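Cladisska Brurkus Hand-Guiding and Remote Teaching Kit

Item 1956
In stock. Ships from Skarncombe.
Page last updated 2021-03-18

Overview

The Brurkus kit lets an operator show a robot arm a task without writing a program. Hold the arm by the guide handle and move it through the job, or sit at the desk with the leader arm and drive it from a distance. Both methods save the same kind of recording, so a task can be started one way and finished the other.

The kit fits most six- and seven-joint tabletop arms. It works with the gripper you already have, provided the gripper can report how far open it is. If you are unsure about your arm, send us the model name before ordering and we will check it against our list.

What is in the box

Guide handle with clamp ring and enable switch
Leader arm with desk clamp
Wrist camera with bracket and 2 m cable
Foot pedal, three positions
Interface box and power supply
Spare trigger springs
Printed setup guide

A computer is not included. The recording software, Wieser, is a download. The license key is on a card inside the lid of the interface box.

Teaching by hand

The guide handle clamps behind the gripper. Squeeze the enable switch and the arm goes light enough to move with one hand. Let go and it holds where it is. A thumb wheel on the handle opens and closes the fingers, so you can keep your other hand out of the work.

Use this method for reaching, placing, wiping, and anything where you want to feel the contact. It is slower with cloth. Your forearm tends to get between the wrist camera and the material, and a recording full of sleeve is hard to use later. Stand to the side of the arm and bring it toward you.

Before the first session, enter the weight of the gripper in Wieser and run the balance routine. If the arm drifts up or down when you squeeze the switch, the weight is wrong or the cable is pulling on the wrist.

Teaching by remote control

The leader arm is a small, unpowered copy of the working arm. Move it and the working arm follows. The trigger at the end runs the gripper. Motion scale can be set at full, half, or quarter. Quarter scale is the one to use for edges, hems, and corners.

The foot pedal has three jobs. Left starts and stops a recording. Center pauses the link so you can put the leader arm back in a comfortable position. Right marks the current take as bad. Marked takes stay on the disk until you clear them.

The operator can work from the wrist view alone, but we suggest keeping a clear line of sight to the table for the first few sessions. People who start on the screen only tend to close the gripper early.

Working with towels and other cloth

Towel folding is the task customers ask us about most. These notes come from Kaisu Pesonen, who runs our demonstration bench.

Lay the towel on a bare table that is a different color from the cloth. Wood is fine. Knots and board joints in the table do no harm, though the table should stay in the same place for the whole set.

Go for the hem where you can. It is flatter and firmer than the looped fabric, and the fingers get a cleaner hold on it. On a folded towel, come in low and pinch one layer. If the gripper takes two, stop, mark the take, and reset.

Lift slowly. Terry cloth stands up in a curl when it is pinched, and the curl can hide the edge you plan to grab next.

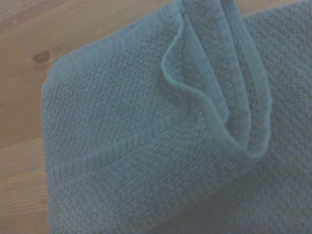

Set the wrist camera focus at the height of the cloth with the gripper just above it. The bracket has a set screw for this. Tighten it by hand only.

Do not start every take from the same neat layout. Turn the towel a little, leave a corner folded under, shift it toward one side. Kaisu's last towel set was 184 takes, and she threw out 26 of them, mostly for double layers. Keep a set to one kind of towel until it works, then add others.

Recording and playback

Wieser saves joint positions, gripper opening, and wrist video on one clock. Takes can be trimmed at either end and given a short note. Playback runs at reduced speed by default, and the enable switch must be held the entire time.

Straight playback will repeat a motion, but it will not adjust to a towel that has been moved. For that, export the takes and train with the software of your choice. We do not supply training software.

Safety

The kit does not replace the emergency stop on your arm. Keep the stop within reach of the person teaching. Do not tape down the enable switch. Only one person should have hands in the work area, and never while someone else is driving the leader arm.

Service and returns

Handles and leader arms can be sent back to Skarncombe for trigger and cable repair. Write to Tapio Partanen at the service desk for a return number first, and include the serial number from the underside of the interface box. Kits bought before last October have the older clamp ring, and we will swap it at no charge when the handle comes in for any other work.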